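Equipment plan for the handling cell: where the money goes next

Budget requests for the next round close in November, and several people have asked what Prodness intends to put in for. The short version is that we are asking for spare fingers, a second gripper and a better bench, and leaving the arm alone for another year.

The arm does what we need. Daiane Brandão went through the service log last month and found 12 stoppages since the spring. All but 2 came down to the gripper or the cabling, and the arm itself had no faults on record. A replacement would take most of the annual allowance and would not have prevented any of the stoppages we had.

Fingers and pads are a different story. They wear, they get knocked against the work surface, and we have been ordering them one set at a time. Each order carries its own shipping charge and its own wait. Frota has quoted us $70 a set if we buy a dozen sets together, and the price holds through the end of the quarter. Heather Bolger has asked them to confirm that the pads can be bought separately, as we go through those faster than the linkages. If they can, we will cut the number of full sets and put the difference into pads.

The second gripper is the largest line, at $2,325 with the mounting plate and the wrist cable. It would be the same parallel-finger type we run now. We looked at a wider model from Sesuveck and decided against it for this year. It needs a different plate, the existing fingers will not fit, and we would have to redo the approach positions for every task. Two identical units mean one can be on the bench for cleaning while the other is working, and one box of spares covers both.

People who have not spent time with the cell sometimes ask why soft parts need their own line in the plan. Rigid blocks and housings are fairly forgiving. Braided sleeving, cord and anything with a loose loop of string are not. The braid flattens when it is squeezed, the ends change shape, and a fingertip that comes in slightly low meets whatever is underneath before it reaches the sleeve. This is the work we expect more of next year, and it is what most of the trial hours in the plan are set aside for. 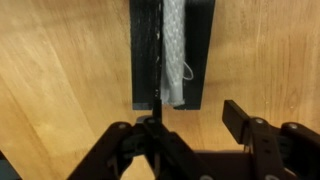 We have also put in for a small stock of test pieces. At present everyone borrows from the same drawer, and pieces get used until they no longer resemble what the customer sends. Musside has offered offcuts at no charge if we collect them, so the only cost there is the trip and some labeled bins.

The bench request is modest. We want a top that can be removed and replaced, with fixed marks for the start positions so that a task set up in the morning can be set up the same way in the afternoon. Daiane has drawings and is getting a price from the shop downstairs. If it comes in high, the bench is the item we will hold over.

Not in the plan: new control software, a second arm, or an extension of the service contract. The contract runs through next summer and we will look at it again in the spring.

Teams that share the cell should send Heather their expected hours for the coming year, split between rigid and soft parts if possible. Estimates are fine. She will send the draft budget to team leads before it goes to purchasing.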